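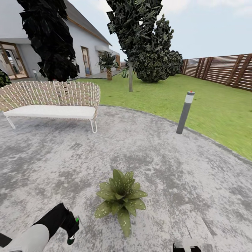 Neighborhood Burglary Reports and Response Times in Zumska
Final project report, Introduction to Criminal Justice
Nandini Raju and Ross MacKinnon
18 Apr 2021

1. Background

Our class was asked to pick one kind of offense and look at how a local department handles it from the first call to the closing of the case. We chose residential burglary. Ross had done a ride-along the previous August and still had his notes, so we had a starting point.

Most textbooks treat burglary as a single event with a victim, an offender and a report. We wanted to know what happens to the report after it is written, who reads it, and how long it stays open.

2. Method

We read 500 incident summaries from the department's public log. Names and house numbers were already removed. We sorted the summaries by time of day, by how entry was made, and by whether a follow-up visit was noted.

We also interviewed three people. Shigeru Nishimura is a retired patrol sergeant. Aoi Kamata works in records. Yae Tsuchiya is a victim advocate with the county. Each interview took about 20 minutes and used the same list of questions, although the talk with Mr. Nishimura wandered off the list near the end and we let it.

Our first plan was to build a map in Prultico. The log gives only the patrol district, so the map would have shown very little, and we dropped it. The sorting was done in a spreadsheet.

3. What we found

Daytime reports were more common than night reports. Many were filed in the late afternoon, when people got home from work or school, which means the time on the report is often the time of discovery. The log does not separate the two. Ms. Kamata said the form has a box for the earliest possible time of the offense, but it is often left blank.

The most common entry noted was an unlocked door or window. Forced entry at a back or side door came next. In a fair number of summaries the method was listed as unknown.

Follow-up was uneven. Some cases had a second visit from a detective within a few days. Others had a phone call or nothing recorded. Mr. Nishimura told us that a missing entry does not always mean a missing visit. In his years on patrol, officers stopped by houses on their regular route and did not write it down.

Ms. Tsuchiya's comments were mostly about communication. The people she works with ask her for the status of their case more than anything else. They are given a case number on the first day and do not always know which office to call with it.

4. Problems with the data

We coded the summaries separately and then compared. We disagreed on 17 of them, nearly all on whether a detached garage should count as part of the home. We followed the state definition and recoded those together.

The log covers reported offenses only. We had no way to estimate how many were never reported.

5. Suggestions

The time box on the form should be required. Follow-up contacts of any kind, including short stops, should be entered in the log. The card given out with the case number should also list the phone number for the records desk.

6. Division of work

Nandini did the interviews with Ms. Kamata and Ms. Tsuchiya and wrote sections 3 and 5. Ross interviewed Mr. Nishimura, set up the spreadsheet and wrote sections 2 and 4. Interview notes are in the course folder.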